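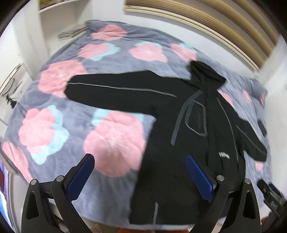
August
Posted by the author of the Villanueva notebook

Slept badly and got up at 5. The kitchen was still warm from yesterday, so I made coffee and took it to the bedroom to get on with the clothes. The wardrobe has needed doing since spring. I am keeping what I wear and sending the rest to Drindon, where they take clean things if they are folded and bagged.

I went through the jackets first. The black one with the hood is staying. I bought it at the Prolleso outlet two years ago and it still does fine for the walk to the bus when it rains. I always hang it, and the hanger pulls at the shoulders, so from now on it gets folded and goes on the shelf. I do jackets on the bed because the table is too narrow. Spread it flat, sleeves out, then bring everything in to the middle and smooth it down.
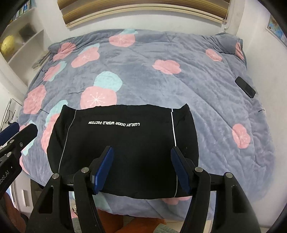 Black shows every bit of fluff, and the flowered blanket is the worst thing in the house for that. I should put a sheet down first — I think this every time and never do it. The lint roller is nearly finished. Need to buy another one, and moth paper, and bags.

Stopped at 9 for toast. The Kasedance bill came, 2396 for the year, up from last time. I can pay 400 now and the rest in the fall. Wrote that on the calendar.

After lunch I did the sweaters, which went faster. Two for Drindon, the gray one for mending. The bottom drawer is still full of scarves and I left it for tomorrow.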